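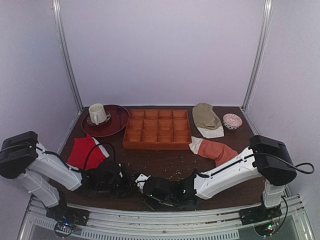

Drusturura robotics club – bench check before the Starby round

I did this one at half four, before anybody was allowed to switch on. Same list as July, with my moaning added.

Base clamps, left and right: OK. I gave both a good shove and neither shifted on the rail.

Rail bolts: one was a bit slack at the left end, nipped up. Please don't use the long Allen key for this, you'll round them off (again!).

Cables: PASS, but only just. Both arms swing freely, though the left loop likes to flop over whatever we've put on that side. Run the full sweep slowly and watch it.

Gripper gap: must be 3 mm or more at the home position. They park very close together and I'd like a bit more room – see the Heo settings sheet.

Speed limit: set to up to 200 mm/s for practice. Somebody had it on 533. No!

Stop button: pressed with each arm moving, both stopped dead. Lovely.

Table top: FAIL. Crumbs in front of the compartment tray. Brush them off before the sock sorting run, and brush towards the back, away from the grille.

Crockery: no chips found on the mug, saucer, plate or bowl. Keep the mug empty, please, even if you're thirsty.

Socks: all fine for the Steline task. Check for loose threads, they wind round the finger joints.

Next check is due after 27 more runs, or sooner if anything starts to squeak.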